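## Setting up your Oller muon counter

I wrote this after fitting mine at home in Katthorpe, so it follows the order that worked for me. You'll want the counter, the Sisitz power lead and a quiet spot indoors.

1. Let the counter sit in the room for 4 hours before you switch it on. The sensor drifts while it warms up, and you'll get silly readings!

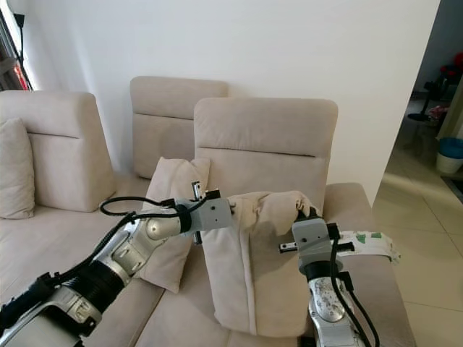
*Beige cushion on the sofa seat.*

2. Plug in the Sisitz lead, then hold the front button until the light goes green (mine took 6 seconds).
3. Set the threshold dial to 3. You can fiddle with it later – I certainly did.

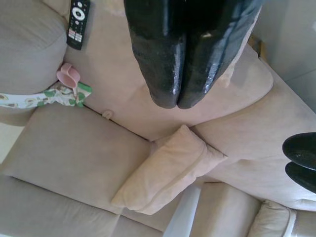
4. Start a test run and leave it overnight. My first one logged 892 hits, and I was thrilled with every one of them.

**Note:** a count of zero nearly always means there's light getting in. Check the black tape round the lid first.
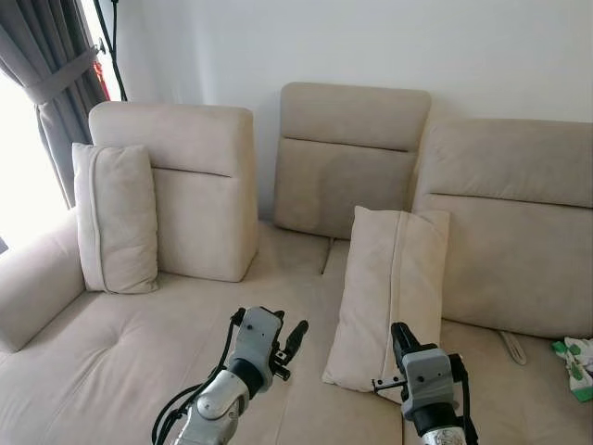

5. Copy the log to your computer and open it in Nkosi. Pick "raw counts" the first time, and save a copy before you try any of the filters.

**Caution:** switch off and unplug before you open the lid. The sensor board runs at a higher voltage than you'd think.

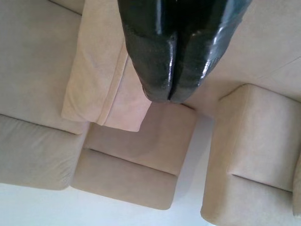

6. Now tip the counter on its side and do a second run. You should get fewer hits, as most muons come down from overhead. Mine kept rolling over, so I wedged it with a folded cloth much like the beige one in the photo, and it stayed put until morning. Write the angle down next to the count.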